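Guker bakery brings back striped donut for October

KILLAU - The Guker bakery started this Wednesday to sell its striped donut again, and the first tray was finished before 9 in the morning. The donut has a pale dough and orange stripes that go from the hole down the sides, so it looks a little like a small pumpkin. It was sold for the first time last fall, only for a short period, and many customers asked for it during the winter.

The bakery is in the old part of Killau, across from the bus station. It opens at 6 and closes when the shelves are empty, which in October is often already in the early afternoon. According to a notice on the shop door, the kitchen will make nearly 100 of the striped donuts each day until the end of the month. On Sundays the shop stays closed, as before.

The recipe is the same as last year, the bakery writes on its notice. The dough is made the evening before and rests in the cold room overnight. The stripes are put on by hand after the donuts have cooled down, and this is the part of the work that takes the most time. Last year the bakery tried to do this with a wide brush, but the lines became too thick and ran together in the middle.

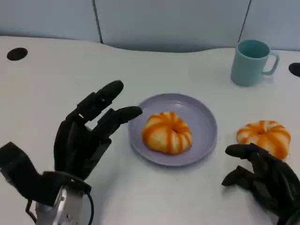 Customers can also order the donuts for the office. Orders for the next day must be given before 5 in the afternoon, in the shop or by phone. The smallest order is 11 pieces, one more than last year, and the price for one piece is then a little lower than at the counter. The bakery asks customers to bring back the delivery trays within the same week. In the past season several trays did not return, and the shop had to buy new ones.

Several firms in the Beddoe business park have already ordered for their morning breaks. Podine, which rents the second floor of the main building there, has put the donuts on its list for the monthly staff breakfast. Delivery to the business park is free of charge, but the van drives there only once in the morning. Who misses it has to pick up the order in the shop.

For people who want to keep a donut for the next day, the bakery recommends to leave it on a plate at room temperature, covered with a bowl. In the refrigerator the dough becomes hard and the glaze gets sticky. It is also possible to freeze the donuts, but then the stripes lose some of their color. A short time in a warm oven makes the dough soft again, although the glaze may melt a little.

The donut contains wheat, milk and egg. A version without milk was tested in September, but the bakery was not satisfied with the dough and will not sell it this season. There is also no filled version. The orange color of the glaze comes from carrot juice and paprika extract, and the taste of it is mostly vanilla with a little orange peel.

In November the bakery will change to its winter assortment with nut rolls and spice cake. The notice with the opening hours for the holidays will hang in the shop window from the middle of that month.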